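2024-06-16 星期日 工作日记

本日继续进行遥操作示教采集，任务为零件分拣。操作由 Halfdan Zoëga 担任，Hanne Sveinbjörnsson 负责核对记录，本人负责复核与归档。按 Monow 项目三月份核定的方案，本阶段须提交有效示教 100 条，今日计划为 40 条。

上午开工前检查手部零位及线缆走向，未见异常。桌面布置沿用原方案：灰色垫板居中，蓝色料盒置于垫板左半部，电容与断路器等元件集中在右侧。料盒内的黑色齿轮与小方块均属本批任务对象。

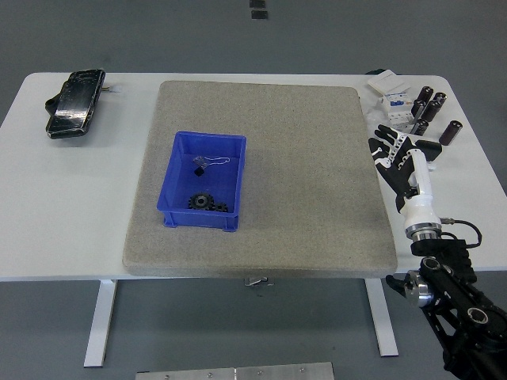

操作员反映，手指张开后的回程略有滞后，接近小件时须放慢速度。经与 Gunnlaugur Ragnarsson 商议，决定将每条示教的起始姿态统一为五指张开、悬停后再行下探，中途停顿过久者一律作废重录。此项规定自本日第二组起执行，已写入操作规程附页。

午间 Asger Baldursdóttir 来电，询问 Zikurix 方面要求的标注格式是否可以沿用旧版。本人答复暂按旧版执行，待对方书面确认后再作调整。另请其代为查询手套式主控端备件的到货日期，现有一副的食指传感器读数偶有漂移，每次使用前均须重新标定。

下午继续录制。齿轮平放时可供抓取的边缘较少，拇指入位角度对示教质量影响明显，透明小件则因与盒底反差不足，操作员在远端画面中不易辨认。

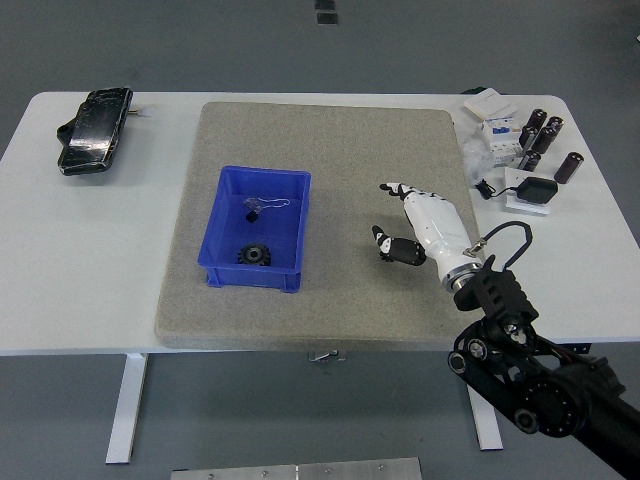 复核时剔除 16 条，主要原因为轨迹抖动及起始姿态不合规定。Halfdan Zoëga 建议将单次连续操作时间缩短，以减轻手腕疲劳，本人同意，明日起试行。

待办事项：一，剔除部分补录；二，与 Hafþór Bjarnason 核对 Poda 服务器的存储余量；三，向 Hafstein 实验室报送本周进度表。十八时关闭设备电源，数据备份完成后离开。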